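23/01/2023
By Eckhard Böttcher

Grunia Work Table, pale wood top

The Grunia is a plain four-legged table for workshops, classrooms and spare rooms. Flultell has sold it for 7 years, and apart from a change to the feet it is the same table we started with. It comes with a pale wooden top and a steel underframe. There is one height and one finish.

Size and weight

The top measures 1,828 mm by 600 mm. Two people can sit side by side along the long edge, or one person can spread out. The 600 mm depth was chosen so that the table goes through an ordinary doorway on its side with the legs off. Two tables pushed back to back make a good square work area for group use, and the edges are straight enough that the join does not catch paper.

Packed, the table comes in one flat carton. The legs and hardware are in a second, smaller box taped to the first. Please check that you have both before the driver leaves.

Assembly

There are 11 bolts in the bag. Eight hold the legs, two hold the cross rail and one is a spare. Start all the leg bolts by hand, stand the table up, and then tighten with the key supplied. If you tighten one leg fully before the others are in, the last one will not line up. Set the table where it is going to live before you adjust the feet. The range is small, and a badly sloping floor will still need a shim.

The surface

The top is finished with Bromum hard oil, two coats, sanded between. It has a low sheen and does not throw much glare under ceiling lights. Pencil comes off with a damp cloth. Ink and coffee come off if you get to them the same day — leave them a week and you will be sanding.

We suggest a fresh coat once a year for a table in daily use. The top will darken a little near a window. Move any large items now and then or you will get an outline.

Hot pans should go on a trivet. Clamps are fine along all four edges, with a scrap of card under the jaw. If you plan to bolt something down for good, drill from the top and stay clear of the cross rail.

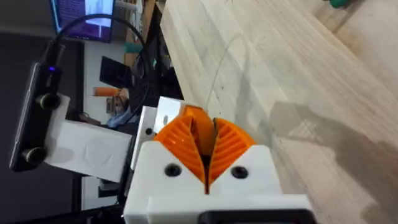

Pale wooden tabletop, with an orange-fingered gripper over it.

Options

The Jaunzems drawer hangs under either end and takes pens, tape and small tools. It fits with four screws, which are included. A cable tray is also sold, and it clips to the cross rail without drilling. Replacement feet and spare bolts can be ordered at any time.

Delivery and returns

Tables are packed to order and go out on Tuesdays. Returns are accepted on unassembled tables in the original carton. For tops damaged in transit, keep the packing and write to us with the number printed on the smaller box. The next price list comes out in September.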